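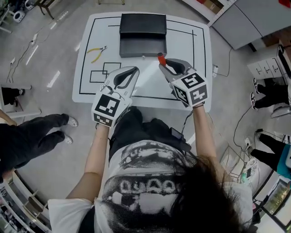 Sturnholm College will replace its four-course general education requirement in the sciences with a single two-semester laboratory sequence, the faculty senate decided in December 2021. The change applies to students entering next fall and does not affect those already enrolled. Under the current rules, a student can meet the requirement entirely through lecture courses. The new sequence is built on bench exercises of the plainest kind, such as working over a white table marked out in black tape with a gripper in each hand and closing one of them on a small red cylinder. Students will write up each exercise individually, and the write-ups will make up most of the course grade.

The sequence carries the same number of credits as the lecture courses most students now choose, spread over two terms. It will be taught in sections capped at 18 students. Departments had asked for a higher cap, citing the limited number of instructors qualified to run laboratory sections, but the senate kept the lower figure from the original draft.

The proposal passed with 136 votes in favor out of 182 cast. Most of the opposition came from the humanities departments, which stand to lose elective enrollment if laboratory hours fill the afternoon schedule. An amendment to move all sections to the morning was withdrawn before the vote. A second amendment, which allows transfer students to substitute equivalent credit from another institution, was adopted.

Ebony Ellery, associate dean for curriculum, said the college will pay for the first 3 years of the program out of existing instructional funds. After that, the cost will be carried by a course fee, the amount of which has not been set. "The fee will be covered by institutional aid for students who already receive it," Ellery said. "The rate for everyone else goes to the trustees in May."

Sections will meet in Entwistle Hall, where two classrooms on the ground floor are to be converted over the summer. Registration, attendance and grading will run through Jodo, the course system the college already uses for its language program.

Departments have until the end of the spring term to submit revised degree plans. Majors that require more than 2 science courses outside the general education requirement may apply for an exemption, which the registrar will review case by case.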